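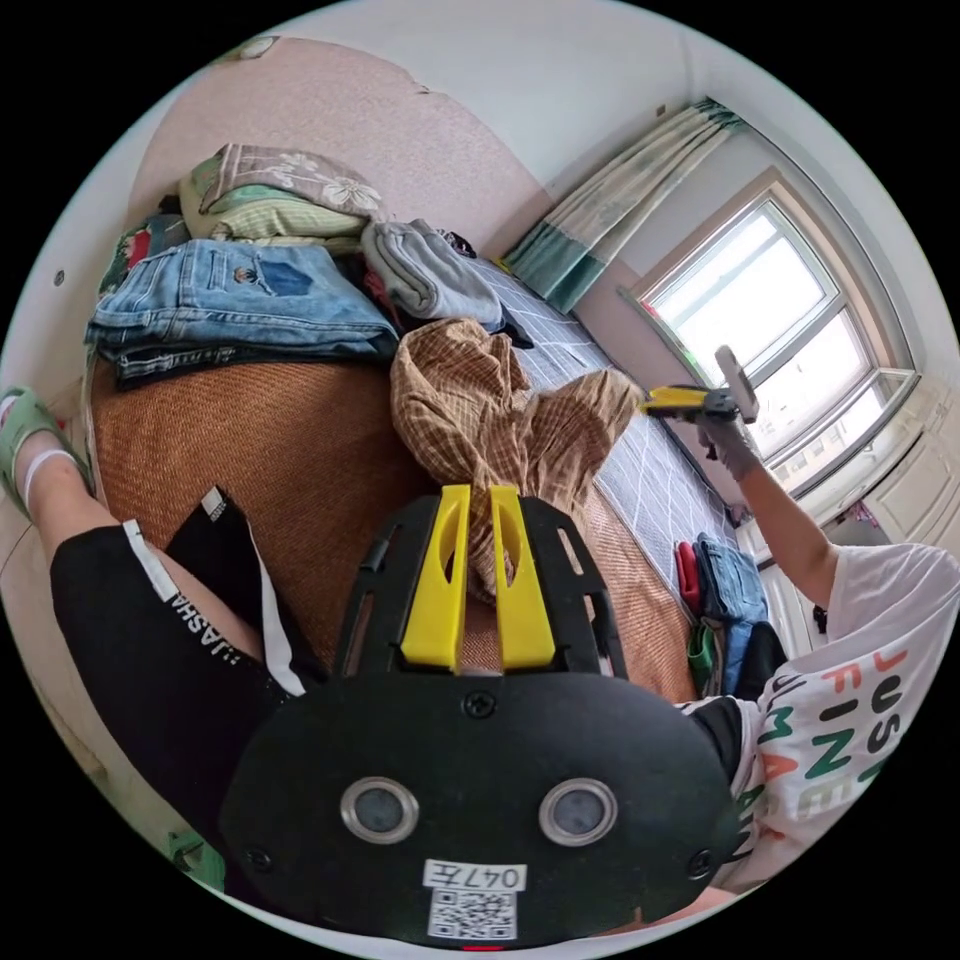 Fig. 1. Gripper from behind, label 047左.

August, Sunday, late afternoon

Mirror check on the Skirnik–Peltero garment series. Continues from the previous entry. Skirnik export declarations should match Peltero import declarations for the same lane once freight, insurance and timing are taken out. They don't. The Peltero side is higher by value and lower by piece count, so a freight adjustment alone can't explain it.

Inputs today:
- Skirnik exports, FOB, declared at the port of Drolby, one line per consignment
- Peltero imports, CIF, one line per customs entry
- Somboon forwarding manifests, partial, used as a bridge between the two

Sample is 3,000 lines from the export file, drawn after dropping personal effects and returned goods. Kept the draw seed in the readme so it can be repeated. Did not stratify by exporter. Should have, since the small exporters use the broker's default codes and the large ones do their own.

Step one, matching. Bill of lading number first, then container number plus week of sailing, then nothing. Tried a third pass on consignee name and gave it up. The transliterations are too loose and it pulled in a furniture importer with almost the same name as one of the shirt importers. Removed those matches by hand and turned the pass off in the config.

Step two, timing. Exports are booked on the day of declaration, imports on the day of release. Boonsong Wattanapong's rule from the earlier work was to shift the export series forward by a fixed lag. Replaced it with a window of 60 days from declaration, taking the first import entry that fits. The fixed lag smeared consignments that waited at transshipment into the wrong month. With the window, the monthly pattern on both sides has the same shape. The level is still off.

Step three, valuation. Where the Somboon manifest carries a freight charge, used it. Where it doesn't, left the line unadjusted and flagged it. No average rate applied. An average would hide exactly the lines I want to look at.

Step four, codes. Most of the remaining gap sits here. The same consignment leaves Drolby under one heading and arrives in Peltero under another, and the two systems count units differently for some of those headings: pieces on one side, sets on the other. A two-piece set declared as one unit on arrival and two on departure gives the low piece count with no change in value. Pulled the paper invoices for 2 of the worst cases. Both were sets. Not enough to call it, but it is in the right direction.

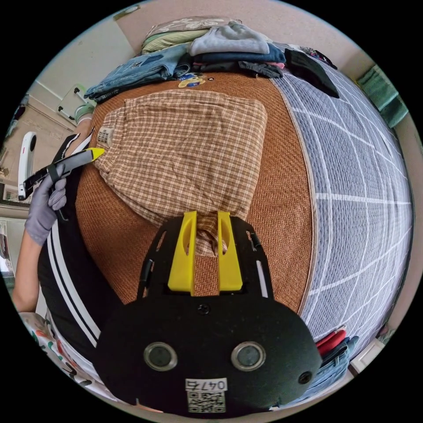 Commodity descriptions in the export file are too short to recode from. A typical one reads "garments, assorted" or just names the pattern. Chapter 61 takes knitted or crocheted garments and chapter 62 takes the ones that are neither, and after that the heading depends on the type of garment and often the fiber. Pattern doesn't enter into it. The folded plaid piece between the yellow fingers is a fair stand-in for what we get in that field: "plaid garment, folded" would be a true description and would not get anyone to a heading. For lines like that I have stopped guessing. They go to a residual bucket at chapter level only, 61/62 combined, and are compared by value and net weight.

Net weight behaves better than pieces. Both sides record kilograms, and on the matched lines the weights agree closely apart from a group where gross weight was clearly entered in the net field. Flagged where net equals gross on the export side. Not corrected.

Re-exports: Peltero publishes general trade, so goods passing through its bonded warehouses are in the import total. The Skirnik file gives the last known destination, which for some consignments is a third country. Those show up as Peltero imports with no Skirnik export to Peltero. They have to be handled before anyone quotes a bilateral balance from this. The figure in the briefing draft was made without that step and I have asked for it to be held back.

Currency: Skirnik values converted at the monthly customs rate, not the market rate. Same table as before. Check that the newest month in the table is final, it was marked provisional last time I opened it.

To do
- Redraw sample stratified by exporter size
- Get the unit-of-quantity table for Peltero in machine-readable form (current copy is a scan)
- Ask Somboon for the missing manifests, sea only
- Boonsong to rerun the fixed-lag version on the new match file so both methods can be set next to each other
- 2 duplicate container numbers in the bridge file, still unresolved; one looks like a typing error in the check digit, the other may be a real reuse within the window

Match file saved with the window version in the name. Old one kept.

This site uses cookies to remember your settings. Accept | Decline | Cookie policy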